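In praise of the dull half hour

Every morning a little before eight, Ebenezer Quaye wipes down two rubber fingertips with a damp cloth, holds them up to the window and looks for shine. If a tip has gone shiny it gets changed. Then he homes the arm, runs it to its four taught points with nothing in the gripper, and writes four numbers in a notebook that has coffee on most of its pages. I've been watching him do this since September and I've become a complete convert.

The arm is the small one in our teaching lab, which everybody calls Eta. It handles flasks and scoops for the first-year prep bench, and it does so inside a cell about the size of a kitchen table. When people visit they want to see it move. Fair enough, so do I! But I'd like to argue that the best engineering in that room happens while it's standing still, and that we should be teaching it, paying for it and putting it in the budget under its own name.

Take the fingertips. We went through a stretch last winter when Eta would let a flask slip a few millimetres on the way up, now and then, with no pattern anyone could find. Clever people looked at the grip force settings. Someone rewrote the approach path. Quaye changed the tips, because they were shiny, and he logged 196 lifts afterwards without a slip. The old pair had done 1,858. He now changes them well before that, and the spare set lives in a labelled tobacco tin on the shelf above the controller.

Or take the wrist camera. It's held on by two little screws that work themselves loose over the weeks, and a camera that has shifted by the width of a pencil line will have the arm reaching confidently for the wrong spot. There's no alarm for that. The software is perfectly happy. What catches it is a person putting a driver on two screws and feeling whether they turn, and then running the Ivenari calibration routine whether they turned or not. The routine takes 11 minutes. I have heard it described as a waste of 11 minutes by somebody who later lost an afternoon.

I know the reply, and I have some sympathy for it. Newer cells check themselves. The Andudik people, whose controller we use, have a very nice drift monitor in the works, and I'll be first in the queue when it ships. But a monitor tells you about the things its designers thought of. It won't notice that the cable at the wrist has started to rub where it bends, or that the cork rings have dried out and begun to crumble a bit at the edge. Hands and eyes pick that up in passing, while they're busy with something else. 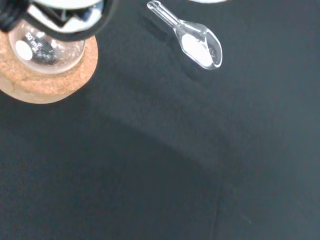

The other thing I love is how much thought goes into the choices that look like no choice at all. The dark cloth under everything was Quaye's idea. Clear glass on a pale bench was giving the camera fits, and he tried several colours before settling on the darkest he could find, matte, with no pattern. A round-bottom flask won't stand up by itself, so it gets a cork ring, and the ring has to be one the gripper jaws can clear on the way in. He worked that out with a ruler and a bag of odd rings from the storeroom. The whole lot cost us less than 200 dollars.

My students get to do the morning routine in pairs now, and I had expected grumbling. There was a little. Then one pair found a loose jaw screw before the arm did, and they were so pleased with themselves that they drew it, with arrows, in the notebook. Bonsu, the bigger cell down the hall, has no notebook. It has a service contract and a phone number, and it was down for most of last month – I'm told the fault was a connector that wanted pushing in.

So my request to the department is a modest one. Put the half hour on the timetable, with a name beside it and proper pay for it, and buy Ebenezer another box of fingertips.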